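Grameo Bench Duo and Chore Pack, reviewed after a spring of use
3 Apr 2023

Grameo sells the Bench Duo as a two-arm workstation for light assembly, with a Chore Pack add-on covering sorting, wiping, folding and putting small things away. The claim on the product page is that one installation can serve a shop in the day and a household test kitchen at night. I had the full kit on loan, along with the simulator license that comes with it, and tried to answer a narrow question: which chores can be handed over now, and at what cost in setup time.

Hardware first. The arms are competent. Repeatability was better than I could measure with a dial indicator on a clamped target, and the joints hold position without audible hunting. The grippers are parallel-jaw units with narrow fingers. They are good at anything with two flat sides and a known thickness. They are poor at cloth, at bags, and at anything thin lying flush with the bench. Grameo offers a softer fingertip for this last case. It wears quickly and has to be recalibrated after each swap, a procedure of nine steps, two of which are out of order in the printed guide.

Installation took most of a day. The controller wants its own circuit, the cable exits are on the wrong side if the table stands against a wall, and the mounting plates need shimming on any surface that is not dead flat. The software installed cleanly. Documentation for the Chore Pack is thin, and the error codes are listed in the order they were added to the firmware.

I divided testing into four jobs.

Sorting hex keys, drill bits and small fittings into trays. This is the strongest result. With parts spread so that no two touched, the station worked steadily and put nearly everything in the correct tray. With parts in a heap it slowed badly, and it has no strategy for a heap beyond pushing at it. A person would tip the heap out and spread it by hand in one motion. The planner considers each item separately and does not know that spreading is allowed.

Wiping down a bench. Acceptable, with a caveat. The arm follows a raster pattern at fixed pressure and will go over a dried glue spot exactly as many times as it goes over a clean area. There is a setting for repeat passes, applied to the whole surface. I ended up scraping the spots myself before starting the routine, and that is most of the work.

Folding shop towels. Not usable. Both arms are needed, the first grasp fails often, and a failed grasp leaves the towel in a shape the system does not recognize. It then stops and asks for help through the tablet. A fold that takes me three seconds took it long enough that I left the room.

Clearing a counter into a drawer. Mixed. The Duo will open a drawer if the handle is a bar it can get a finger behind. It failed on both knobs I tried. Placement inside the drawer was careful but unplanned, so the fourth or fifth item was usually laid on top of the first and the drawer would not close. I had expected the opening to be the hard part, and the packing turned out worse.

For comparison I had access to an older single-arm station from Thygesen, which costs less and promises less. It does one sorting job, set up by a technician, and does it without supervision. On loose fittings of a single type it beat the Duo on throughput and never needed the tablet. Change the part and you are paying for another visit. Hida makes a competing two-arm unit that I have not used, and I leave it out of the ranking.

The simulator deserves separate treatment, because it is where I spent most of my time. Chore routines are meant to be tried there before they run on hardware. The supplied room has both arms on a long dark table, with a door and a tall cabinet for surroundings, and you place small objects on the tabletop and start the routine. Contact with flat items is the main thing to look at. A top-down approach, fingertips brought right down to the surface, is what the planner picks nearly every time, and that is the case the real fingers find difficult.

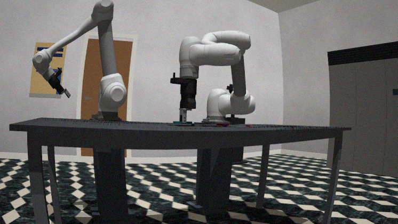

Dropped in the comments under my first notes, from a reader signing as Brurside: the simulated grasp success is too generous by a wide margin, we tuned a routine until it cleared 500 runs without a miss and then watched it fumble washers all morning on the real bench. Lower the finger friction in the settings file and the simulator starts to agree with the hardware.

I tried this. Lowering the friction value did bring the two closer on thin parts, though it made the simulator pessimistic about blocks and anything with a decent side to grip. A per-object friction setting would solve it. Grameo lists one for the June release.

My log for the loan period shows 2748 attempted picks on hardware, with sorting making up the bulk. I do not offer the total as a benchmark, as I changed fingertips and lighting partway through. What the log does show clearly is where my own time went: clearing stuck states, resetting objects, and re-teaching tray positions after someone bumped the table. Tray positions are stored relative to the arm base and there is no quick way to re-register them.

Recommendation. For a small shop with a steady sorting job and parts that change every few weeks, the Bench Duo is worth a trial, and the Chore Pack can be left off the order. For a single part that never changes, the Thygesen station is cheaper to live with. For household work I would wait. Wiping is the only domestic routine I would leave enabled, and a counter can be wiped by hand in less time than the arms take to home.

Pros: accurate arms, clean software install, useful simulator once adjusted.

Cons: thin objects, cloth, knobs, fingertip wear, error code list, cable exits.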